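Workshop notebook, May

Beeswax and oil finish, batch 8

Kettle on at quarter to seven, in the shed by seven. Cold enough that the wax pellets were rattling round the tub like gravel. I've been putting off writing up batches 6 and 7 because they were both a bit ordinary, so I'll do the short version first and then get on to today.

Batch 6 was too soft. Lovely to put on, but it never buffed up and it picked up every fingerprint going. Batch 7 went the other way and I had to chip it out of the tin with a paint scraper (sorry to Rania, it was her scraper). Johannes reckons I'd let the oil get too hot on 7 and cooked it a little before the wax went in. He might be right. I wasn't watching the thermometer, I was on the phone to Jakwood arguing over the blackwood offcuts.

So, batch 8. 900 grams of tung oil, straight from the new drum, and I went halfway between the last two on the wax. Double boiler on the little gas ring, door propped open, lid nearby. Took it slowly this time! Oil warmed first until it went thin and runny off the spoon, then the wax in by the handful, stirring between each. Pulled it off the heat while there were still a few bits floating and let them melt on their own. Once it was clear I stirred in a splash of orange oil, which makes the whole shed smell like a cake shop.

Poured into the shallow tins, not the tall jars. The tall jars set unevenly and you end up with a hard plug at the bottom. Left them on the bench with a tea towel over the top and had breakfast.

By smoko they'd gone cloudy at the edges and were still soft in the middle. By lunch you could turn a tin on its side. Texture is close to cold butter, a bit grainy on top, smooth underneath. I think the grain is from cooling too fast by the door, so next time the tins go up on the shelf over the lathe.

Test pieces were the 31 offcuts from the Dalen job, all sanded to the same grit. Half are blackwood and the rest are whatever was in the bin, mostly ash with a bit of something pink that Monique swears is myrtle. Rag on, leave it ten minutes, rag off, buff. The blackwood came up beautifully, really deep, and you could see the fiddleback moving when you tipped it to the window. Ash went more yellow than I'd like. Myrtle (if it is myrtle) looked blotchy and I've put it aside to see if it evens out with a second coat.

Put the first lot of rags out flat on the fence to dry. PLEASE don't scrunch them up and leave them in the bin, whoever is doing that. Oily rags can heat up on their own and catch. There's a lidded metal bucket with water in it under the tap for the ones we're throwing out.

Hands are a disaster, by the way. Tung oil and orange oil gets into every crack and plain soap just moves it around. 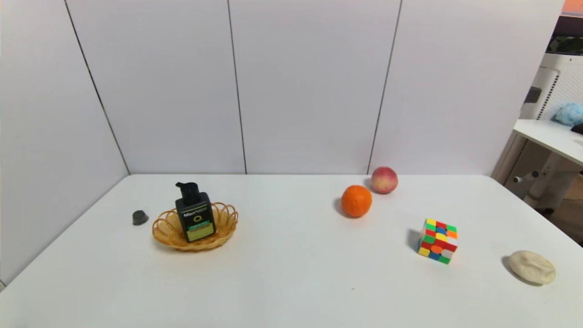 The men's cleanser, in the wicker basket.

Sugar and a dribble of dish soap still does the best job on fingernails, for the record. Inès uses plain olive oil first and then soap, and hers always look better than mine, so I might have to give in and try it.

Perrine came by after lunch wanting to know if the finish would suit the Pekel stools. I said not for the seats. Wax and oil is a gorgeous thing on a box or a picture rail but a stool gets sat on in damp jeans and stood on with boots, and I don't want them coming back with white rings. I'd rather do hardwax oil on the seats and use batch 8 on the legs and rails. She's going to ask the customer. If they say no to two finishes then it's hardwax all over and I'll stop fussing.

Also had a go with the Bidero pads for buffing instead of old T-shirt. Quicker, but they left a faint swirl on the blackwood that I could only see side-on. Went back over it with T-shirt and it disappeared. Keep the pads for the flat stuff.

To do:
Second coat on 2 blackwood pieces and the blotchy one, leave the others as they are for comparison.
Water drop test on a single-coat piece, overnight.
Write the batch number on the tins BEFORE pouring, I've already mixed up two of them.
New scraper for Rania.
Ring Jakwood back, be nicer.

Half past four, light's going, gas off at the bottle. One tin left on the windowsill to see if it sweats.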